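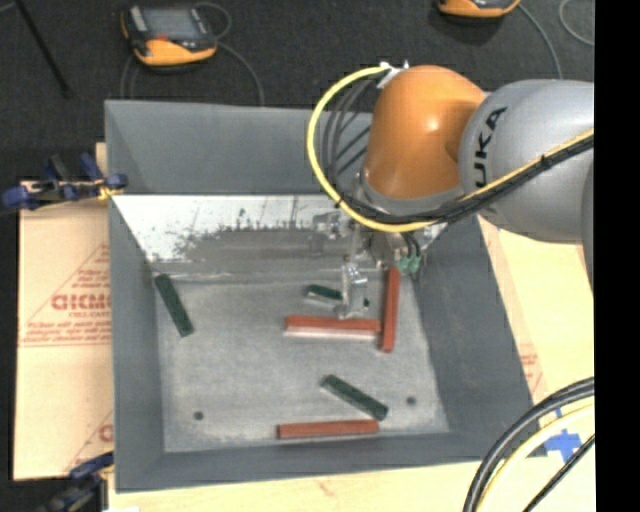 Gray bin with green and red blocks on the bin floor.

Coste Blocks

Coste is a set of pictures of plain rectangular blocks lying in an open-topped bin. It was put together at Nornonia for sorting and counting work, and it replaces the older Saderico set, which had only one block color.

Contents

The set holds 600 pictures in 7 folders. Each folder is one layout session. Blocks were laid out again between pictures, so no arrangement is meant to repeat. The walls of the bin slope outward and the floor has scratches and small round holes – these are part of the bin and are not labeled.

Labels

Every picture has a text file with the same base name. Each line gives a color (red or green) and a heading in degrees, measured along the long side of the block. A block that is partly hidden gets a line of its own with the word "partial" at the end. Blocks that touch are labeled separately.

Known problems

In 11 pictures the dark green blocks were first entered as black. The labels are fixed in the April release, but the old summary table still has the wrong totals. Use the text files for counts.

Folder 7 has no heading values yet – only colors.

Related

The Evutau set uses the same label format with round pieces, and leaves the heading blank.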